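Home Help Forum > Kitchen and Table > Dishes and Storage

Where do I keep everyday dishes when the table is the only flat surface in the kitchen?

Posted by Flynn Whitelaw

I moved into a one-bedroom in November and the kitchen was clearly designed by someone who ate out. There is a sink, a two-burner stove, a fridge that opens the wrong way, and one wall cabinet 22 inches wide. The counter is the part of the sink you can't put water in.

What I do have is a round table, 36 inches across, pushed up to the wall. It is where I eat, chop, open mail, charge my phone and pay the electric bill. Over the last few months it has also turned into the cupboard. The kettle lives there. So do the glasses, the bread, two bowls, a stack of plates and my grandmother's good plate with the gold edge, which I use every day on the theory that she would have wanted somebody to.

My sister visited and asked if I was having a yard sale.

I don't want to drill into the wall (the lease has a whole page about the wall). I tried a Brulano over-the-sink rack and it was very nice except that I could no longer get a pot under the faucet. Budget is small. I'm mostly asking what should stay on the table, what should go, and how people stop a vinyl tablecloth from getting gross when there is always something sitting on it. Also whether I'm wrecking the gold plate.

3 answers

Posted by Tipene Baxter

Get a bigger table.

 Comment from Flynn Whitelaw: The door would then not open.

 Comment from Tipene Baxter: Which way does the door open

 Comment from Flynn Whitelaw: Into the table.

Posted by Felicja Jasińska

I can answer the gold plate part, having ruined a set of my own. Metal trim wears off. It comes off fastest in the dishwasher, and it comes off pretty well with a green scrubber too. Warm water, soft sponge, ordinary soap, no soaking overnight, and don't stack another plate straight on top of the rim. A folded paper towel or one of those felt circles between plates is plenty. And do not put it in the microwave. I did it with a cup once, it put on a little show and then I had a cup with no trim and a mark.

If the trim is already patchy I would keep using it as long as the glaze is smooth, but if it's old and you don't know where it came from, look into lead before you eat off it daily. Hardware stores sell test swabs. They are not perfect, so if you get a result you don't like, hang it up and look at it. (Not on the wall, I suppose, given the lease.)

No opinion on the table. Mine is worse.

 Comment from Flynn Whitelaw: It's already in the dishwasher's past. Sponge from now on. Thank you.

Posted by Nathalie McIntyre

I have lived with a table like yours for 11 years, in two apartments, so I'm either an expert or a warning.

First, stop trying to clear it. You will clear it once, on a Saturday sort of mood, and by supper the kettle will be back. The table is going to have things on it, so decide which part of it. Mine has a back and a front. The back is whatever is against the wall, and it's allowed to be a cupboard. The front is where plates go, and when a meal is over the front gets emptied, even if emptying it means I stand there holding a bowl and thinking about my life.

What I let stay at the back: the thing that holds hot water, the drinking glasses, the cups, and any bread that will be gone by tomorrow. Tall stuff goes against the wall. Cups stack inside a container with a handle so they travel as one item when I wipe. If you own cups that don't stack, that is a separate grief and I'd start by replacing those.

What goes in your 22-inch cabinet: plates, bowls, and nothing else. Dry food does not need a cabinet door. I put mine in a lidded bin on top of the fridge, a Trilard one, bought for sweaters. Plates on the low shelf, bowls above, deep ones nested inside wide ones. Keep out as many as there are people in the house plus one for a guest or for laziness. I had 20 plates at one point. I could go nearly a week without washing anything, and I did, and that was the trouble.
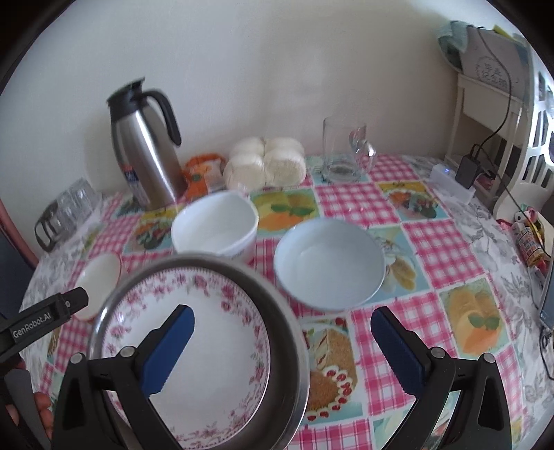
My own rule falls apart at mealtimes, naturally, and I've stopped fighting it. When the dishes are out, the front of the table is theirs and the steel pitcher, the cups, the glasses and the bag of steamed buns hold the line along the wall. The rose plate has a silver rim, so everything Felicja said about your gold one goes for me too, and it gets lifted out by itself before the white bowls are moved anywhere. The power strip is back there as well, near the edge. If you charge your phone on the table, keep the strip well away from the side you pour on, and up off the cloth if you can manage it, which is advice I give more reliably than I follow.

About the tablecloth. Vinyl gets gross underneath things, in rings, where you never look. Once a day I slide everything at the back a few inches to the left, wipe, and slide it back. It takes less time than complaining about it. Warm water with a drop of dish soap, then a second cloth with plain water, then dry it. Skip the second cloth and it goes tacky and picks up crumbs like it's paid to. Every couple of weeks take the whole cloth off and wipe the table under it, and don't tell anybody what you found. Never set a hot pan straight on vinyl. I have a cloth in the closet with a perfect circle melted into it, from a Delorme pan that was otherwise blameless.

Buy a busy pattern. Mine is pink gingham with pictures of cake and fruit and salad all over it, and it has hidden things a plain white cloth would have reported immediately. The drawback is that I have tried to wipe up a printed cherry more than once.

As for your sink rack, return it if they'll take it, and get a folding one that rolls out over half the sink. The pot goes under the other half.

 Comment from Flynn Whitelaw: Moved the plates into the cabinet tonight. The rice is on the fridge. I have a front.

 Comment from Caroline Mwakyusa: Does the sliding thing work with a cloth that isn't stuck down? Mine comes along with the kettle.

 Comment from Nathalie McIntyre: Lift the kettle, slide the rest. Or get the tablecloth clips, the springy kind, four of them. On a table against a wall you'll only reach three of the spots, but three will hold it.

 Comment from Tipene Baxter: Could you rehang the door

 Comment from Flynn Whitelaw: There is a page about the door too.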